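3.2 Surface reflectance and glare under desk lighting

Reading speed on matte and semi-matte work surfaces was compared in 32 participants, all of whom had normal or corrected vision. Each participant completed two sessions, one under a single overhead source and one under an overhead source with a side lamp. The procedure follows Mathur and Yao, except that the rest period between blocks was extended to 15 minutes. Light-toned wood was used as the reference surface because its grain has low contrast and rarely interferes with printed text.
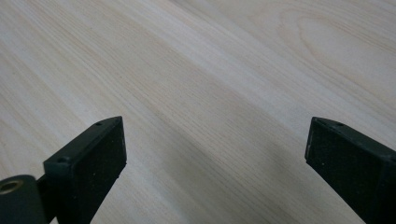 Page last modified: December, by K. Hunt

Luminance was sampled at the center of the surface and at the near edge. With the overhead source alone, the near edge gave consistently lower readings in both sessions, mainly due to shadow from the reader's forearms. Adding the side lamp reduced the difference but increased complaints of glare. Scores on the Vutevis comfort scale fell accordingly, and the effect was larger for participants who wore glasses. Seat height had no measurable influence and was dropped from the model.

Color was treated as a separate factor. Kowalczyk and Mockus argue that a saturated overlay shifts attention away from the text even when its luminance matches that of the page. We could not confirm this for yellow or gray overlays. For green, errors in the proofreading task rose in the second block only, and the increase did not survive correction for multiple tests. Curvature is a further difficulty: a flexible sheet that does not lie flat shows a gradient of shade across its surface, and a single luminance value then describes it poorly.

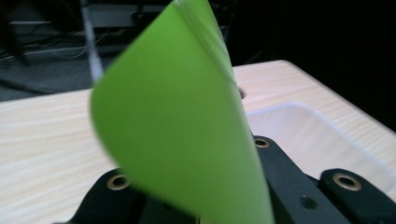
Figure 2. Lime-green flexible sheet, bent; shading varies from the upper left to the right-hand fold.

Readings from curved sheets were therefore excluded from the analysis in Section 4.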